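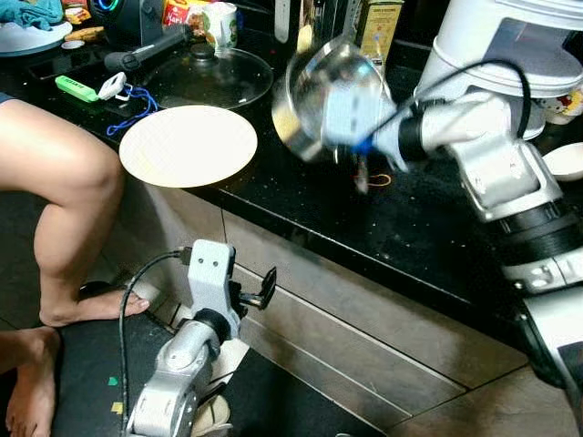
Clear glass bowl and speckled black countertop

How to check a civil rights tour stop before you put it on the map

Most local heritage tours have at least one stop that doesn't hold up. Somebody's uncle said the march started at the feed store, the feed store got a line in a brochure, and now buses park there. Check first, print second.

1. Write the claim as one sentence. "The 1140 Costello Street boycott meeting took place in the church basement" can be checked. "This block played a key role in the movement" can't, and I'd drop it.

2. Find the oldest source. Ignore the brochure, the website and the plaque until you know where they got it. In Bralach, three of them agreed with each other, and all three had copied the same anniversary booklet. That's one source, and a weak one.

3. Pull the city directory and the fire insurance map for the year in question. Streets get renumbered. A building with the right address today may be sitting on the wrong lot.

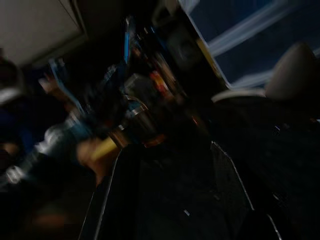
4. Interview people who were there, separately if they'll agree to it. Two friends on one couch will settle on a single version before the coffee is poured. Let them say what they saw before they say what it was. The big dark blue area in the blurred picture could be a window or a screen, and the pale streaks across it don't settle the matter, so an honest note would say "dark blue, with pale slanting streaks" and leave the rest open. Take down a witness's words the same way. If Mr. Maglaya remembers "a crowd by the steps," your notes say a crowd by the steps, even if the newspaper says 4000.

5. Be suspicious of crowd numbers anyway. Organizers rounded up and police rounded down. If you must give one, say who gave it.

6. Grade each stop: documented, remembered, or doubtful. Put the grade in the guide's script where riders will hear it. Doubtful stops come off the route, however nice the parking is.
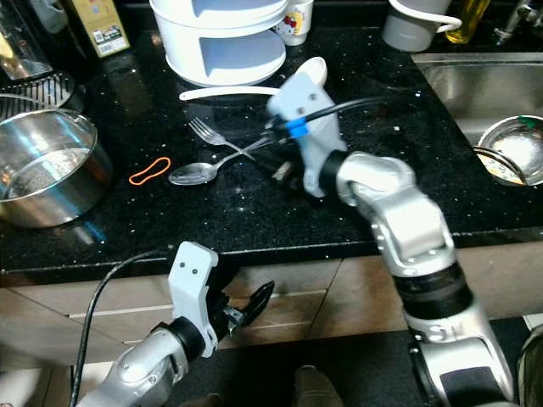 Rekha Upadhyay
Route researcher, Skulton Heritage Tours
Updated May 2022

7. Ask the current owner before you announce the stop. A letter works better than a call. Include the sentence from step 1 and copies of what you found.

8. Keep a file for corrections and put an address for them on the printed map. Our Bralach route began with 9 stops. It has six now, and I'm not sure of one of those.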